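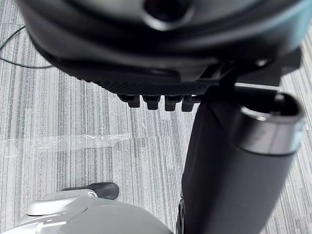
Back room, 04/05/2023

Quick one, I have to be out the door in 15 minutes. Still clearing the back room. Started in March, thought it would take a weekend, ha. Drawers are done — mostly. Found 273 buttons in a cookie tin (yes I counted, no I don't sew). Kept the tin, buttons went to Reijo Huttunen down the road, he does the costumes for the Cundanthorpe players and was very happy to get them.

Next is the paper pile. Old Karpenko catalogs, recipts, a warranty for a blender I gave away. Going to shred what I can stand to and put the rest in one folder. One!! Not four like last time.

Shelf plan is still up in the air. The Plernia one is 106 dollars and I'm not paying that for a shelf. Might just paint the old one, theres half a can of green left from the hallway.

More when I get back, if I can find the floor by then. Got to run — bus.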